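Mélanie Pelletier
Waxcaps on the old churchyard at Sturham, a thread. 1/

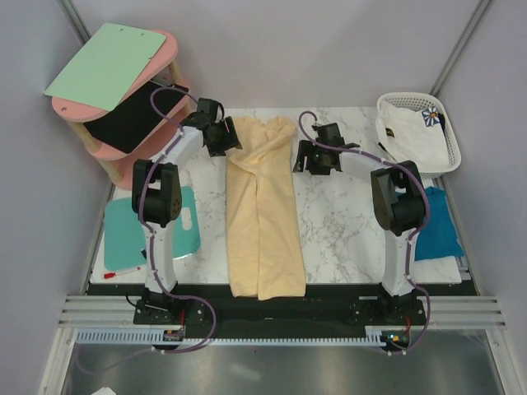
A pale yellow cloth laid lengthwise on the marbled table.

2/ I've been recording grassland fungi on the slope behind Sturham church for 7 years. It's unimproved turf, cut late and never fed. Most of what comes up is common, but last October there was a small pink-gilled thing by the north wall that I couldn't put a name to.

3/ Cap dry, grey-brown, slightly scaly in the middle. Stem steel blue, smooth, hollow. Gills pale at first, then pink. So a pinkgill (Entoloma), and one of the blue-stemmed ones, which narrows it down less than you'd hope.

4/ The gill edge is the first thing to check. If it's dark blue or brown all along, you're in one set of species. If it's the same colour as the rest of the gill, you're in another. Mine was plain. I looked at both fruit bodies with a hand lens and again at home under the low-power scope.

5/ Spore print was salmon pink after a night on glass. Spores angular, as they should be. I measured them in water and they came out a little longer than the first key allows, so I went back and took the other branch.

6/ No clamps that I could find at the base of the basidia. I'm not confident about this. Clamps in dried material are easy to miss and I only kept 2 caps, one of them already chewed by slugs.

7/ The name I've pencilled in is Entoloma, blue-stemmed, species not settled. I know that's unsatisfying. I'd sooner leave it there than put a wrong dot on the map.

8/ For comparison, the Morsy pasture has a similar one but with a darker gill edge and a ribbed cap margin when damp. I had lumped them together in my notes until this winter. Those records are now split, and the old ones from Morsy marked as doubtful.

9/ Dried material is in packet 3,071, kept with the rest of the Sturham collections. If anyone works on this group and wants a piece for sequencing, message me. There isn't much, but there's enough gill left for one try.

10/ Someone asked about smell. Faint, a bit mealy when cut, nothing when whole. Taste not tried.

11/ I'll be back on the slope from September. The patch by the north wall is 5 paces from the yew — please don't pick there if you visit, just photograph the gills and stem and send them over.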